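Taking Care of Cleaning Cloths and Kitchen Towels

By Melati Oei
Updated Oct 20, 2026

In my home we use many cloths, and for a long time I bought new ones when the old ones started to smell. Then I learned to wash and dry them in a better way, and now I buy very few. On this page I collected what works for me. Some of it I learned from my mother, some from my neighbor Itzel Ochoa, and some from spoiling good towels.

Which cloth for which job

I keep four kinds. Cotton towels with a flat weave are for dishes and glasses. Terry towels are for hands. Microfiber is for windows, the stove top and the bathroom mirror. Old T-shirts, cut into squares, are for the floor, for shoe polish and for oil. The T-shirt squares go in the trash after a dirty job and I do not feel sorry about it.

Do not use the same cloth for the counter and for the floor, even if you wash it in between. In my kitchen the colors tell us. Blue is for counters and tables, yellow is for the bathroom, and everything gray is for the floor. My children learned this faster than my husband did.

If you buy new cotton towels, wash them two times before you dry a glass with them. New cotton has a finish on it from the factory and it pushes the water around instead of taking it in. The first wash should be alone or with similar colors. Red and dark blue can give color for several washes.

Before the wash

Shake out every cloth over the sink or outside the door. Crumbs and hair that go into the machine will come out again on your black trousers.

A wet cloth should never go directly in the hamper. I have a thin rail inside the door of the cabinet under the sink, a Bokberg rail that I bought second hand, and the used cloths hang there until they are dry. Only then they go in the basket. This small change removed more smell than any detergent I tried.

For grease, rub a drop of dish soap on the spot with your fingers and leave it for 14 minutes or so long as you need to wash the dishes. For tomato and curry, rinse from the back side with cold water first, then use the soap. Coffee and tea come out more easily if you do not let them dry. Wax should be hard before you touch it. Put the cloth in the freezer, break off the wax with a spoon, and then iron the place between two sheets of plain paper.

Washing

Cotton kitchen towels can take a hot wash. Read the label the first time and then remember it. I wash mine separately from clothes, with normal powder and with no softener. Softener makes a towel nice to touch, but it covers the fibers and the towel does not drink water any more. With microfiber it is worse, and one wash with softener can be enough to leave stripes on the windows for weeks.

Microfiber also should not go together with cotton. It catches all the lint. I collect the microfiber cloths in a net bag until there are enough for a small load, and I wash them warm with a little liquid detergent.

Do not fill the drum to the top. You should be able to put your hand flat above the laundry. If the drum is too full, the cloths in the middle come out with the same dirt they had before.

When the towels smell also after washing, soak them. Fill a bucket with very warm water, add two spoons of washing soda, and leave them for the night. Wear gloves when you stir. In the morning wash them as usual. Please do not use washing soda on wool or silk, and never mix chlorine bleach with vinegar or with any other cleaner. The gas from this is dangerous.

Stretching and drying

Take the cloths out when the machine stops. If they lie in the drum until evening you can wash them again.

Most wrinkles can be removed now, while the cloth is still damp, and then you have no ironing. Hold two corners, snap the cloth once, and pull it from corner to corner. Then turn it and pull the other two corners. Bigger pieces, for example a tablecloth, are much easier with two people standing on opposite sides of a table.
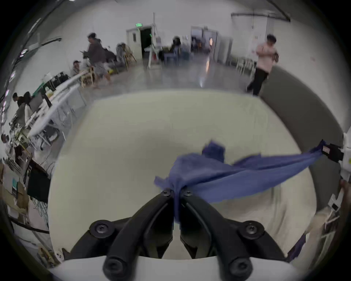

Where to hang them

A line outside is the best if you have it. Hang white things in the sun and colored things in the shade. I put the clips on the hem and not in the middle, so the marks are not seen.

Inside, use a rack and leave one empty bar between the cloths. Mine is a Paletti and it folds flat behind the door. In November, when we keep the windows closed, I open the one near the rack for a short time after hanging, or the whole room gets damp. A small fan on the lowest speed also helps and costs little to run. Give thick terry 24 hours before you fold it. If the hem is cool to the touch, it is still wet inside.

The dryer is fine for cotton. Microfiber I dry only in the air, because high heat can melt the fine fibers and after that they scratch.

Folding and storing

Fold dish towels in three the long way, then in half, then in half again. They can stand in the drawer like books, and you see all of them when you open it. Put the clean ones at the back and take from the front. In this way they all get used equally, and you do not wear out the same two favorites.

Do not close the drawer on towels that are warm from the dryer. Let them cool on the table first.

For the cloths in the kitchen cabinet I use shoe boxes without the lid. Itzel uses cookie tins, which look nicer, but she has to be very sure that the cloths are dry. A piece of plain soap between the towels gives a light smell. I take the Hidayat soap from the market near us, still in the paper.

When a cloth is finished

A towel with a hole is still good for many things. Cut away the bad part and sew a zigzag around the edge, or use pinking scissors if you do not sew. Small squares are good under flower pots, between frying pans in the stack, and around glasses when you move to another home.

If you have more old towels than you need, ask an animal shelter. Many of them are happy to get terry towels, even with stains. Call first, as some take only certain sizes. In our building there is also a shelf in the entrance with a sign that says Gratis, and cotton rags disappear from it very quickly.

Rags with linseed oil or wood stain are a special case. They can become hot and start to burn without any flame near them. Never leave them in a pile. Lay them flat outside, one by one, away from the house, until they are stiff, or put them under water in a metal can with a lid, and ask your local waste station how they want to receive them.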